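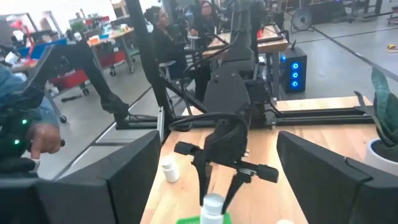
People would bring their bottles back if the shop were on the way home, Gunhild Lund told us in March, and most of them pass it only by car. We had gone in to ask about prices. Her remark changed what our project was about.

Refilling Household Bottles in Kenport
Project report by Karine Kowalchuk and Boonsong Saengthong

Background

Kenport has one shop where dish soap, laundry liquid and shampoo can be bought by weight. It is called Skurno and it is on Fehr Street, between the post office and the old rail yard. Customers bring any clean bottle with a cap that closes. The bottle is weighed empty, filled, and weighed again.

Our first question was whether refilling is cheaper. After talking to the shop we added a second one: how far do people travel to refill, and does distance decide who keeps coming?

What we did

We left a paper form on the counter for 11 weeks. Customers wrote down what they filled, the weight, how they got there and the nearest cross street to their home. The form did not ask for names. Skurno also let us copy the totals from its own sales book for the same weeks.

For prices, we compared dish soap at Skurno with the store brand at two supermarkets. We used 1,000 grams as the unit for everything. Supermarket bottles are marked by volume, so we weighed the contents on the kitchen scale in the school lab. We did this twice, because the first time the scale had not been set to zero.

Results

The sales book showed 3,670 refills during the period. The forms covered far fewer of them. Customers were asked to fill in a form only if the line was short, and on busy afternoons the pile hardly moved.

Dish soap was cheaper at Skurno than at either supermarket at the regular price. When one of the supermarkets ran a sale, it was cheaper than Skurno. Shampoo cost more at Skurno every time we checked. Laundry liquid was close enough that we would call it even.

Almost 40 percent of the forms gave a cross street within walking distance of the shop. We had expected a higher share. Many of the others came from the Jasovwood side of town and had combined the trip with an errand at the post office. Several people wrote in the margin that they kept bottles in the trunk so they would have them when they passed by.

Problems

Regular customers may have filled in more than one form, and we had no way to tell. Some cross streets could not be found on the map. We left those forms out of the distance results but kept them for the product totals.

We also did not talk to anyone who had stopped refilling. Sang-wook Myung pointed this out when he read our draft, and he was right — the forms could only reach people who were already standing in the shop.

Next steps

We would like to put the same form in the post office for a few weeks, with one question added for people who have never refilled a bottle. Skurno has agreed to keep a copy of the results by the register.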